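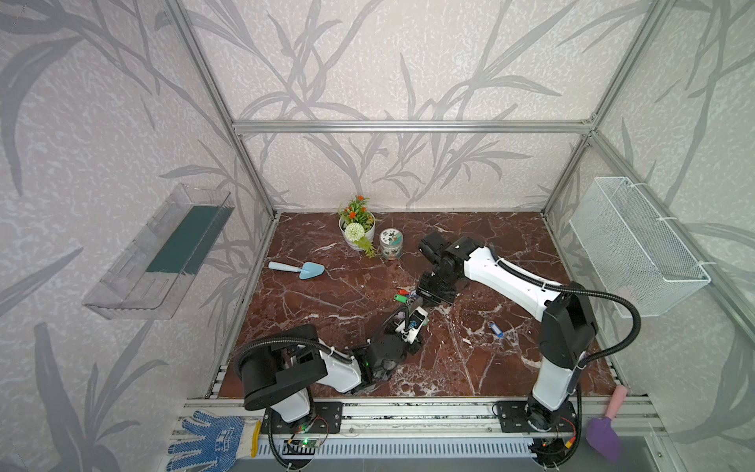
4. Etiquetas e chaves

4.1 Abra a argola e enfie uma etiqueta de cada vez. O folheto da Piras promete montagem "sem esforço" - conte com as unhas.

4.2 Agrupe por cor. Verde, azul e prateado distinguem-se bem; quanto a códigos mais finos, duvido que alguém os decore.

4.3 Levante o molho e veja o que fica na mesa antes de o guardar. 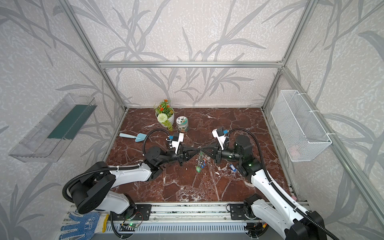
4.4 Anote o número de cada chave na lista.

Cuidado: a tinta dita permanente sai com álcool. Repita a anotação em papel.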